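Calcetines y ropa pequeña en el cajón

Los calcetines sueltos acaban siempre en el fondo del cajón. Antes de guardarlos conviene estirarlos uno a uno sobre una superficie lisa, con el talón a un lado y la puntera bien extendida. Así se ven enseguida los agujeros y se encuentra la pareja. 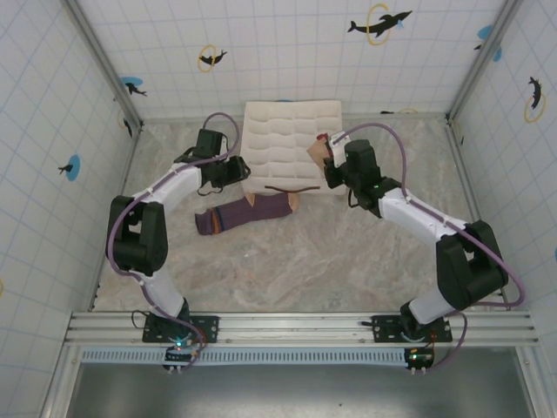

Última modificación: 29/3/24

Los de canalé, como el morado con talón y puntera de color tostado, ceden bastante por la caña. No hagas bolas con ellos - el puño de fuera se da de sí. Pon uno encima del otro, dobla en 2 y enrolla desde la puntera, sin apretar.

Para las prendas pequeñas va bien un organizador de tela con casillas cuadradas. Mide el cajón por dentro antes de comprarlo, también la altura. El nuestro lleva delante una tira marrón fina. Las casillas pequeñas admiten un par enrollado; los calcetines gruesos de invierno, mejor en otra caja.
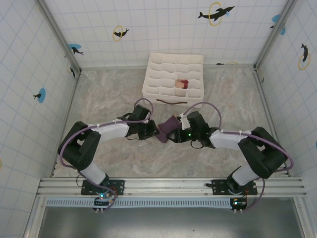 Foto: Archivo Trastel

Si una tela sale arrugada, como la de color morado oscuro, cógela por dos puntos separados, deja que cuelgue y sacúdela un par de veces. Después alísala con la mano y dobla en tercios.

El organizador se vacía y se aspira dos veces al año. Nosotros lo hacemos en agosto, con el cambio de ropa, y lleva aproximadamente 20 minutos. Las manchas se quitan con un paño húmedo y jabón neutro - y se deja secar abierto antes de volver a llenarlo.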